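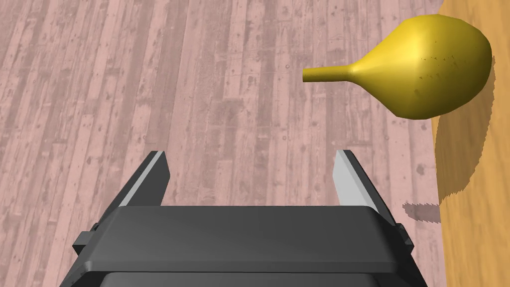

Gripper with two parallel fingers, open. Computer rendering.

Search this site Go

Unit 6: Who pays a sales tax

Read before the problem session. Supply and demand curves from Unit 4 are assumed. Straight lines are used throughout, so no calculus is needed.

1. Legal burden and economic burden

The legal burden of a tax falls on whoever must send the money to the tax office. The economic burden falls on whoever ends up worse off. These are often different parties. A seller who hands over the tax can pass part of it on through a higher price. A buyer who hands it over can push part of it back by paying less to the seller.

The main result of this unit is that the split of the economic burden does not depend on who has the legal burden. It depends on the slopes of the two curves near the starting point.

2. Notation

Pb is the price the buyer pays, tax included.
Ps is the price the seller keeps after the tax has been paid.
t is the tax per unit, in money.
Q is the quantity traded per month.

With a tax per unit, Pb = Ps + t. With no tax, Pb = Ps. Students lose more marks on this line than on any other. Write it first, before touching the curves.

A tax per unit is called a specific tax. A tax set as a percent of the price is called an ad valorem tax and is covered in Unit 7.

3. Worked case: bottled water in Drellness

Drellness is a small port town. Bottled water is sold there by the case under two labels, Ikex and Barico. Buyers treat the two as the same good, so we use one market and one price. Prices are in dollars per case.

Demand: Q = 4000 - 100 Pb
Supply: Q = 300 Ps - 4000

Without a tax, set Pb = Ps = P:

4000 - 100P = 300P - 4000
8000 = 400P
P = 20
Q = 2000

Now the town puts a tax of $8 on each case. Replace Pb with Ps + 8 in the demand equation:

4000 - 100(Ps + 8) = 300 Ps - 4000
3200 - 100 Ps = 300 Ps - 4000
7200 = 400 Ps
Ps = 18
Pb = 26
Q = 1400

Check the quantity in both equations. Demand gives 4000 - 2600 = 1400. Supply gives 5400 - 4000 = 1400.

The buyer's price has gone up by $6. The seller's price has gone down by $2. The two changes add up to the tax, as they must. Buyers carry three quarters of it on each case still traded.

4. The share rule

Elasticity measures the percent change in quantity divided by the percent change in price. At the no-tax point:

Demand elasticity (size only) = 100 x 20 / 2000 = 1
Supply elasticity = 300 x 20 / 2000 = 3

The buyer's share of a small tax is

supply elasticity / (supply elasticity + demand elasticity)

Here that is 3 / (3 + 1), or three quarters, the same as in the worked case. With straight lines the rule holds exactly for a tax of any size, provided both elasticities are taken at the no-tax point and some trade remains. With curved lines it is an approximation, good for small taxes only.

The side that responds less to price carries more of the tax. If supply is fixed, sellers carry all of it. If demand is fixed, buyers carry all of it.

5. Revenue and lost trade

Tax revenue is t times the quantity traded after the tax:

8 x 1400 = 11,200

A common error is to use the old quantity, which gives 16,000 and is wrong. The tax office collects nothing on cases that are no longer sold.

The 600 cases that drop out were worth more to buyers than they cost to supply. This loss is the triangle between the curves:

1/2 x 8 x 600 = 2,400

It is called the deadweight loss. Doubling a specific tax in a straight-line market makes this loss four times as large, again provided some trade remains.

6. Close substitutes

Suppose the town had taxed Ikex and left Barico alone. The demand for one label is far more elastic than the demand for bottled water as a whole - buyers just switch. The buyer's share of the tax would be smaller and the fall in Ikex sales larger. The equations in section 3 cannot be used for this case. They describe the whole market, and a separate demand curve would have to be estimated for the label.

The same point applies to time. Demand over a year is usually more elastic than demand over a week, and supply more elastic still where sellers can move stock or close a line.

7. Problems

(a) Repeat section 3 with the legal burden placed on buyers. Show that Pb, Ps and Q do not change.

(b) Replace supply with Q = 2000 at every price. Find Pb, Ps, the revenue and the deadweight loss for a tax of $8.

(c) Tosh, a powdered drink mix, is a substitute for bottled water. State which way its demand curve moves after the tax in section 3. No figures are needed.

(d) Find the specific tax that brings in the most revenue in section 3. Hint: write Q in terms of t first.

Answers to (a) and (b) are worked in the session. Hand in (c) and (d) on paper, with all steps shown.

Contact the department | Copyright, course materials | Back to top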